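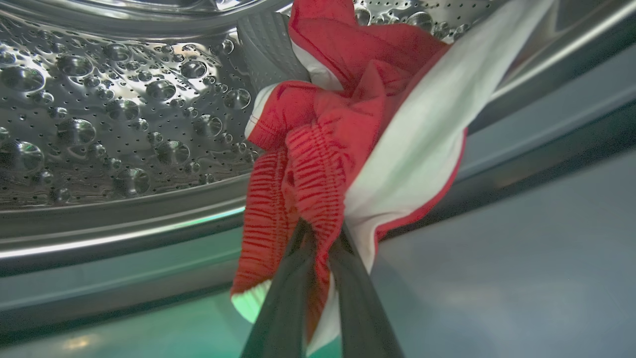

Drum wall, lifter and front rim, with fabric in the opening.

Notebook, wash room, 1 August 2018

Carried on with the mixed-color loads for Wuvach. The question is still the same one: can the red garments with the white panels go through an ordinary front loader together with everything else, or do they have to be done separately. We have been doing them separately since the spring and it eats up most of an afternoon.

Did the housekeeping first. Pulled the gasket fold back all the way around and wiped it with a damp cloth. Found lint, one short white thread and a bit of grit at the bottom. Saved the thread in an envelope. It may be from the striped edging, but it could just as well be from the old towels that went through before. Ran a finger over the raised bumps in the drum and along the lifters, looking for anything sharp. No burrs that I could feel. One of the lifters has a slight lip where the plastic meets the metal. I ran a nylon stocking over it and it did not catch, so I am leaving it alone for now.

Empty rinse before starting, no detergent. Water came out clear. Wiped the rim with a white cloth afterward and the cloth stayed white.

Load 1. Ten pieces, all washed at least once before. Cold, short program, the Steltico liquid at the lower mark on the cap. Turned everything inside out. Closed the snaps and tied the cords in a loose bow. Medium spin.

Came out fine. No pink on the white panels, and I looked at them by the window and not only under the tube light. The striped edging had rolled over on itself on a couple of pieces and needed pulling flat by hand. It pulls flat easily while damp. Once it dries rolled you need the iron, and then you get a shine on the red if you are careless. Shake out and smooth the edging before the garment goes into the basket, not later at the rack.

Load 2. Six pieces, new from Flestora, never washed. Same program, same dose. Put a strip of plain white cotton in with them to pick up any loose dye. The strip came out faintly pink at one end. The panels looked all right but I would not swear to it, so I rinsed again and hung them apart from load 1. Adhiambo Bakilana looked at them later without knowing which were which and picked out one panel as "a bit warm." It was from load 2. One panel is not much to go on. I have marked the garment inside the neck with a stitch of blue thread so we can find it again.

So the dye that does move seems to move in the first wash. That agrees with what we wrote down last November with the other fabric, though that was a heavier weave and a different red. I would still like to see it with more pieces before we change the sheet on the wall.

Between loads I left the door wide open and let the drum air out. The outer seal dries quickly. The bottom of the fold does not, water sits in there and has to be wiped out every time. Somebody has been closing the door straight after the last load, going by the smell when I opened it. I would like that to stop. Door open, dispenser drawer pulled out a little, at the end of every day.
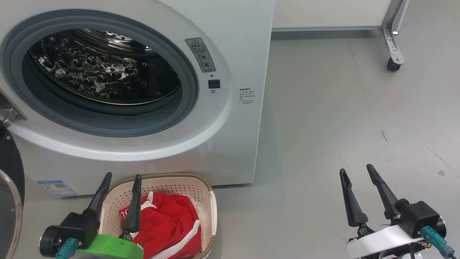 Njoroge Owino disagrees with me about the door. He says to leave it just off the latch, because a door hanging wide open gets bumped by people carrying things and the hinge ends up taking it. He has seen two machines go that way, both with doors that had to be lifted to close. He would also do the gasket with a dry cloth last thing, and skip the damp one unless there is visible dirt.

Fair point about the hinge. I checked ours and there is no droop, it closes without lifting. What I will do is this: wide open while someone is working in the room, ajar overnight. The dry cloth I agree with. Hung one on the hook by the sink, please do not use it for the floor.

Load 3 was the one I was actually interested in. Same pieces as load 2, mixed with plain white hand towels, cold again. I cut the towels' hems off first so that we could tell any color pickup in the pile from the usual dirt in the hem. More fuss than it was worth — the cut edges shed and I spent a while cleaning lint off the red. Next time leave the hems on.

Result: towels white. New cotton strip white, both ends. Good.

Unloading needs a word too. If you pull the first sleeve that comes to hand, the rest of the load comes after it in a rope and half of it lands on the floor. The cords are the cause, mostly. A loose bow does not survive the spin, and I found three of them undone and wound around other people's sleeves. Set the basket right up against the front of the machine, under the door opening, and let the pieces come over the rim into it. Take hold of the body of the garment and not the sleeve or the edging. The edging is only held with a single row of stitching and it will not stand being used as a handle.
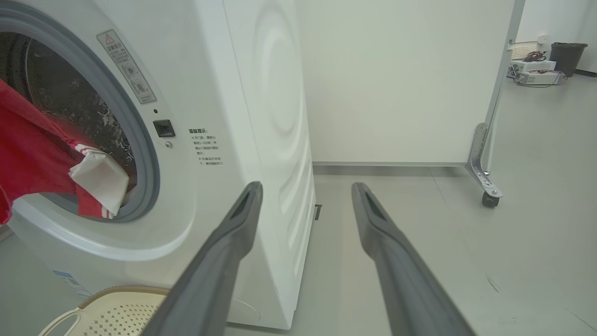
I tried the cords three ways after that. Tied in a proper double knot they stay put but the knot is miserable to undo wet, and it leaves a crease. Tucked inside and left loose they come out in the first few minutes. A small rubber band around the two ends worked best. Bands are in the tin with the stitch markers. Count them in and count them out. I do not want one going down to the filter.

Which reminds me, filter. Opened the hatch at the bottom with a flat tray underneath. Less water than expected, a good amount of lint, one shirt button that belongs to none of our pieces. Cleaned and closed, checked for drips after the next fill. None.

Detergent. The Steltico bottle is down to the last quarter. Joyce Rugemalira has ordered from Massawe and they say delivery in 24 hours, which I will believe when it is on the shelf. Do not fill in with the powder from the cupboard in the meantime. It leaves white marks on the red if the load is even a little too full, and then we are arguing over whether it is powder or wear.

Drying: everything on the rack, none in the dryer. Red side in, panels out, a hand's width between pieces. The load 2 pieces are at the far end with a clothespin on the rail to mark where they start. Idrisa Were asked whether we could fold them slightly damp to save ironing. We tried it on one, and the fold line was still there in the evening. No.

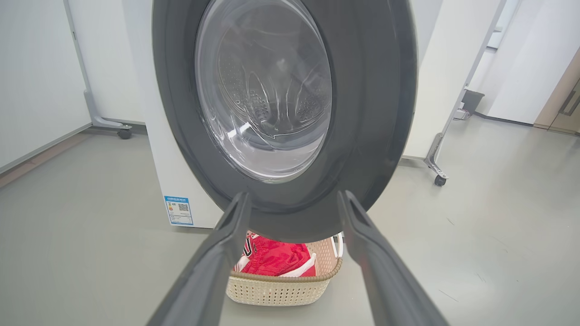
Also wiped the inside of the door glass. The bulge at the bottom collects a film of detergent and fluff, and on a cold wash it never gets hot enough to clear itself. Warm water and a soft cloth are enough. Keep the scouring pad away from it.

Still open:

Repeat load 2 with another six unwashed pieces, with cotton strips at both ends of the load this time.

Ask Flestora whether the two deliveries came from the same dye lot. The labels on the bags do not say.

Look at the blue-stitch panel again when it is fully dry, in daylight.

Warm wash. Tatsuya Okabe wants it tried and I have been putting it off. Will do it with the two garments that already have torn edging so we lose nothing if it goes wrong.

Wall sheet stays as it is until the repeat is done. New reds on their own for the first wash, cold, then they can join the rest.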